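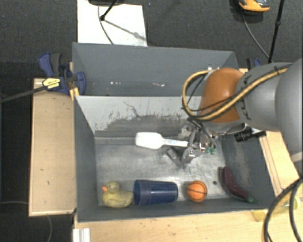

Front compartment, white spatula and the toys.

1st November

Bin notes, quick, before I forget. Writing these up for Mỹ and Lợi mostly, they have the bench after me.

Contents of the front side today: white spatula, duck, dark blue cup, the little basketball, eggplant. Divider stays where it is. Rear side is the narrower one and the spatula is a pain in there, handle catches on the divider. Tried it both ways this morning. Leave it in front.

Floor of the front compartment is getting really scuffed. Wiped it down with the Salem cleaner, no difference, its just scratches. There's also a small dark spot between the ball and the eggplant. Didn't come up with a dry cloth. Will try a damp one, if that fails then ask Tia, she had the floor plate out in June and may know if it's old.

Spatula – printing on the handle is faint pale blue and I can't make it out in the photo. Need the item name for the inventory sheet. Đạt thinks it came in the Flastora box with the other kitchen stuff, I thought Kostik. Somebody check the order, I put it down as "spatula, white, wide blade" for now. Sheet row 364.

Cup: on its side, rim toward the duck. Keep it lying down for this layout. Standing it up is a seperate layout and Hiếu wants those logged on their own page. He's right, I mixed two of them up last week and had to redo the whole table.

Duck is a duller yellow than the one on the old sheet. Changed the color entry. Orange beak, same as before.

Eggplant goes near the right wall on a slant, stem end in the corner. I keep wanting to line it up with the ball, don't. Old notes say "purple veg" which is no use to anyone, changed to eggplant, maroon-purple.

To do
– damp cloth on the spot
– spatula name (Đạt or Lợi)
– second cup, same blue if Sorent still has them. Order 2
– new labels for the shelf tubs, 7 of them, the marker rubs off
– sheet: merge the 3 duplicate rows for the basketball, they're all the same ball

Mỹ asked if the toys and the kitchen things should be split into seperate tubs when they go back on the shelf. I say no, we pull them out together every time anyway. Open to arguments. Tia wants them split.

Out of paper towels again. Took the roll from the sink, will put it back.

We use cookies to improve your experience on this site. By continuing to browse you accept our use of cookies. Accept | Manage preferences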